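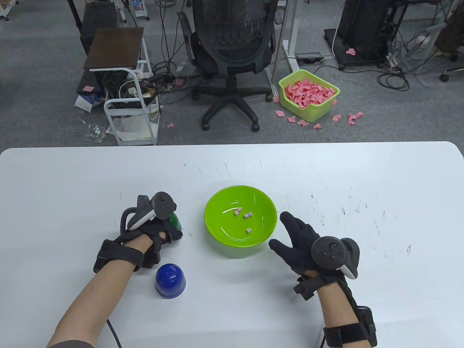

Ticket 172, still open. My Gurnar score app keeps dropping the last round of dice night — I type it in, hit save, and poof, it's gone! Version 11, same on the tablet.

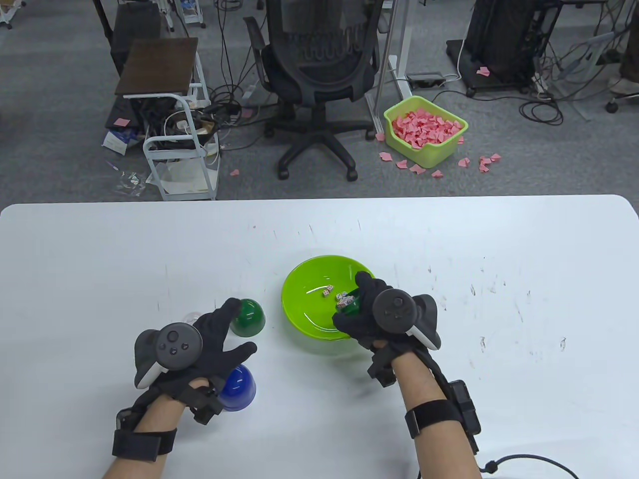

Lelberg: Could you turn off auto-sync, log out and back in, then try saving again?

Okay, did that, and the first seven rounds stuck (yay). Then I added the eighth and
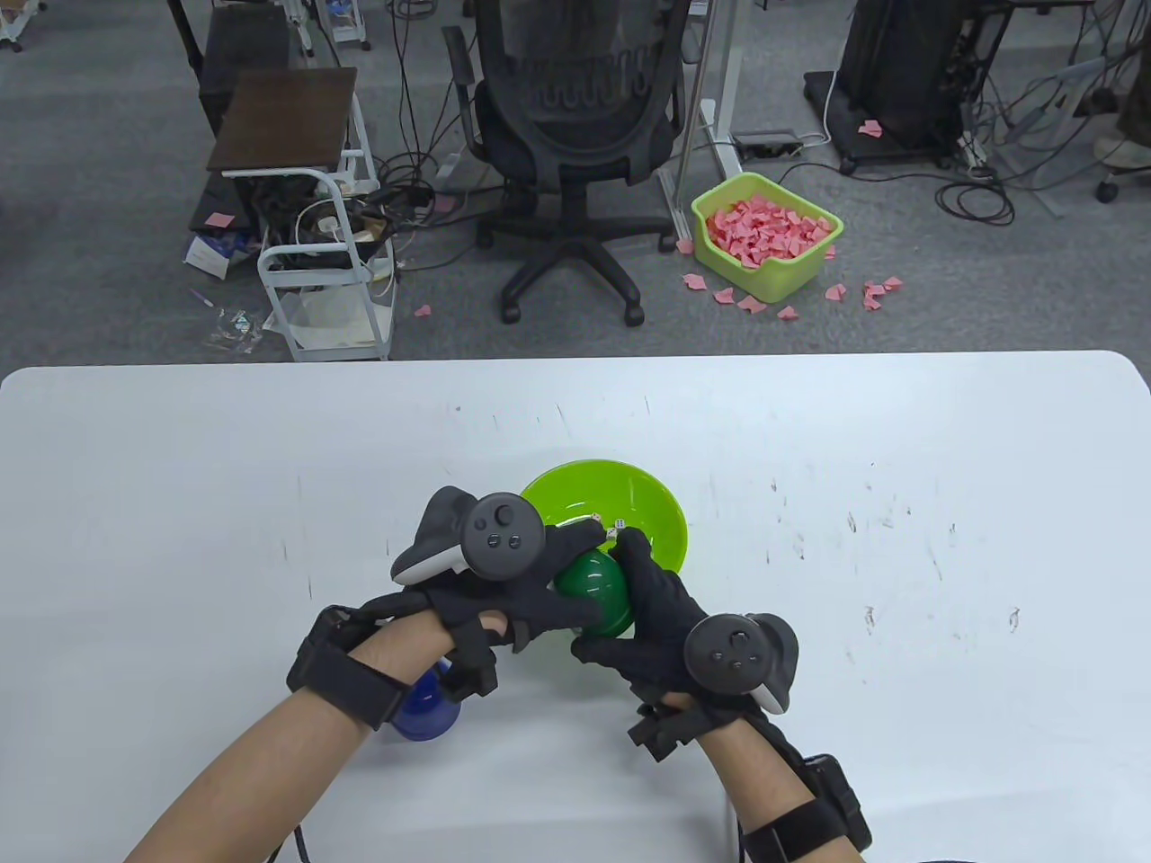
the total froze at 47 again. I cleared the cache too, still stuck. Older games from January open fine, so it's only new ones acting up.

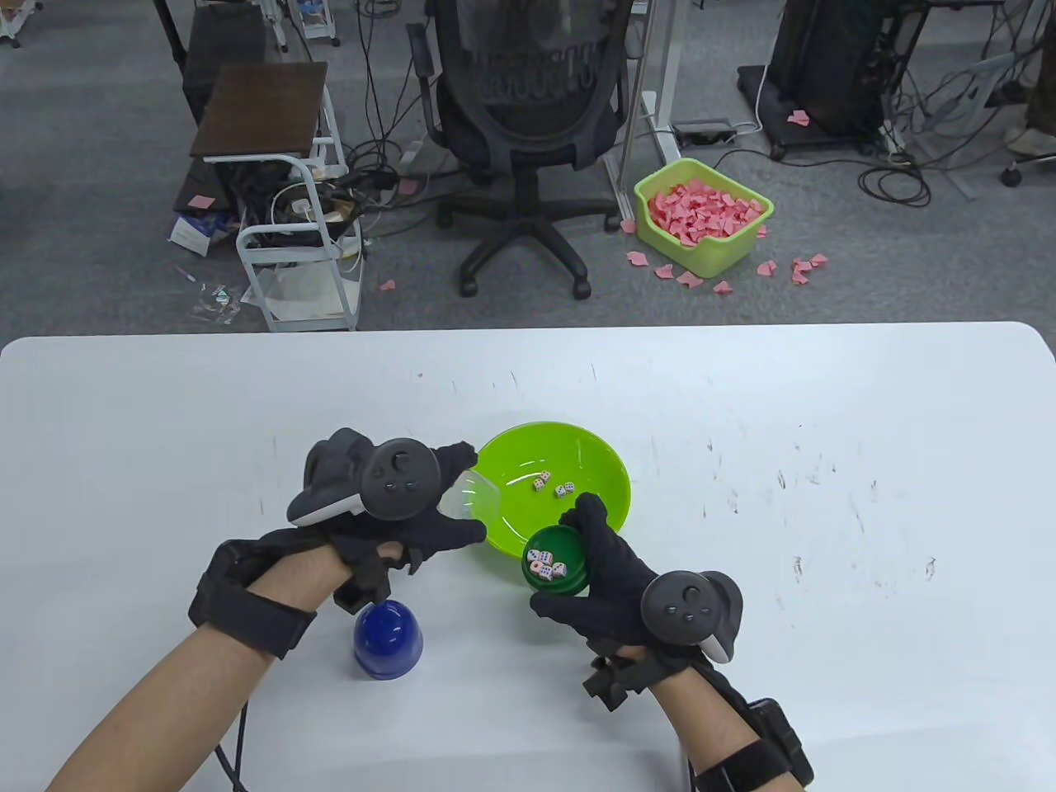 Dice cups and the green bowl

Log file's attached — can you reopen the sync part?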